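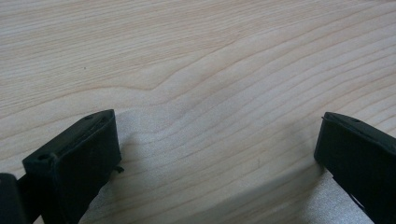

Tes prix sont trop bas, m'a-t-on dit en septembre, et depuis ce jour je n'arrête pas d'y penser.

Temps de lecture : 2 min

Bonjour à tous. Je fabrique des boucles d'oreilles et des porte-clés en perles, et je vais participer pour la première fois au marché d'hiver de Trernholm, dans l'ancienne halle de 1867. Je vends mes boucles à 7 euros la paire. Les perles et les crochets me coûtent peu, mais une paire demande presque 50 minutes de travail, et je ne sais pas comment compter ce temps. Est-ce que je dois augmenter avant le marché, ou garder ce prix pour une première année ? J'ai peur que les gens comparent avec les boutiques du centre. Excusez mes fautes, le français n'est pas ma langue maternelle.
Talen

Veloso

Bonsoir Talen. Je vends des bijoux sur les marchés depuis plusieurs saisons et j'ai commis la même erreur au début. Il faut écrire sur une feuille tout ce que vous payez : les perles, les petites cartes, les sachets, le trajet, la place. Ensuite vous ajoutez votre temps, même à un tarif modeste. Si le total dépasse votre prix de vente, vous payez pour travailler — c'est une situation très fréquente chez les débutants.

Je vous déconseille aussi de baisser les prix en fin de journée. Les habitués le remarquent et ils attendent le soir pour acheter. Je préfère proposer un prix pour deux paires, le même du matin jusqu'à la fermeture.
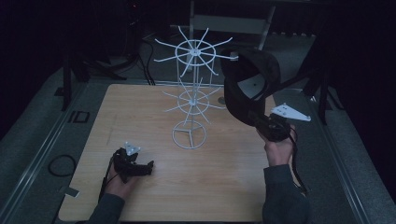 Le prix dépend aussi de la manière dont on le montre. Une étiquette écrite à la main, lisible sans se pencher, évite au client de devoir demander, et beaucoup de personnes timides partent au lieu de demander. Séparez bien vos gammes. Avec un présentoir en fil blanc à deux niveaux, on peut mettre les modèles simples sur les bras du bas et les modèles plus longs à faire sur ceux du haut, avec deux prix différents. Le client comprend tout seul que ce n'est pas le même travail. Gardez les porte-clés dans un autre endroit, car à côté des boucles ils font paraître celles-ci chères.

Pour le montant, je ne peux pas décider à votre place, mais 7 euros me semble en dessous de votre coût réel.

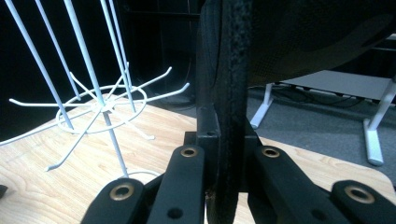 Brutero

Moi je mettrais 10 euros et c'est tout. Prix rond, pas de monnaie à chercher. Prends quand même des petits billets le matin.

Talen

Merci à vous deux. J'ai fait la feuille hier soir et en effet, avec les sachets et le bus, il ne me restait presque rien. Je vais essayer 10 euros pour les modèles simples. Pour les modèles longs je dois encore réfléchir — peut-être que je demanderai l'avis de mes voisines de stand avant d'écrire les étiquettes.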